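Drarix 777 Wallpaper Hanging Kit
Reviewed by Amber Dierckx
23/03/2021

Wallpaper is back, and it has brought its relatives. Every store I walk into wants to sell me a forest, a jungle or a flock of something. I gave in last fall and papered the small bedroom, then the hall, and by the time I got to the stairwell I had stopped using a ruler and a credit card and bought a proper kit.

The Drarix 777 costs $40 and comes in a zip case that will never again close once you've opened it. Inside are a plastic smoother, a felt-edged squeegee, a seam roller, a snap-off knife, a plumb line and a cutting guide. There's also a booklet, which covers the whole business of hanging paper in four pages, one of them about recycling the booklet.
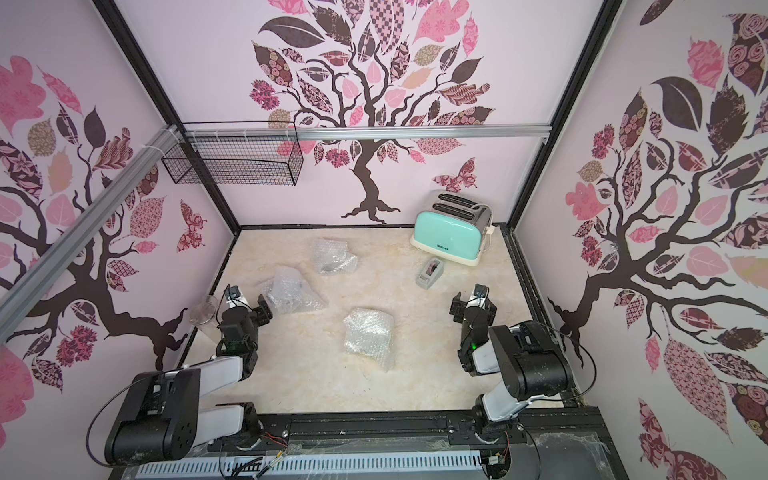
Big trees on pale pink, with a butterfly to the right of the trunk on the back wall.

Large patterns are where you find out whether your tools are any good. A small floral forgives you. A tree does not, and if a branch stops at one seam and starts up again half an inch higher, every guest will see it before they've taken off their coat. The plumb line earned its keep on my first strip. It's a weight on a string and I can't find anything wrong with it.

The smoother is the best thing in the case. It has enough bend to follow a wall that isn't flat (mine was put up by someone in a hurry) and the handle is wide enough that my hand didn't cramp. Start in the middle, push toward the edges, go easy. The felt squeegee does the same job more gently, and I ended up using it for nearly everything after I scuffed a leaf with the other one.
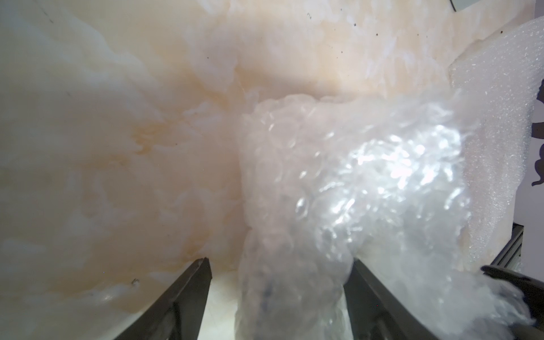

The seam roller squeaks. A drop of oil fixed it for one evening. My neighbor Kedir Seyoum, who could hear it through the wall, lent me his old Meireles roller, and I'm sorry to say it's better in every way and older than my car. If you already own a decent roller, leave the Drarix one in the case to keep the booklet company.

Now the knife. It came with one blade fitted and no spares, and wet paper eats blades. Use a dull one and you get a torn edge with little whiskers on it. I went through a pack from Kaltow before I reached the landing, snapping off a fresh tip for each strip -- wasteful, yes, and worth it. The cutting guide is fine along baseboards and hopeless around a light switch, where I went back to the credit card. 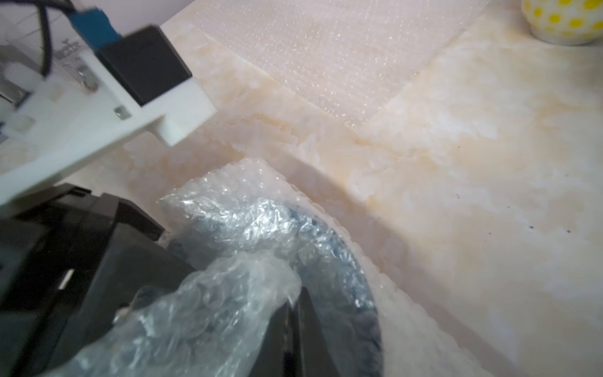
As for the price, you can spend a lot more. Brakommont makes a set with a wooden-handled everything, and I'm told it's lovely. You could also buy the smoother and a plumb line separately and skip the rest, which is what I'd do if I were starting over. But I like a case, even one that won't zip.

Good: smoother, squeegee, plumb line.
Less good: squeaky roller, single blade, the zipper.
Would I buy it again? For a rental or a first room, sure. I still have the bathroom to do, and I'm keeping Kedir's roller until he asks for it.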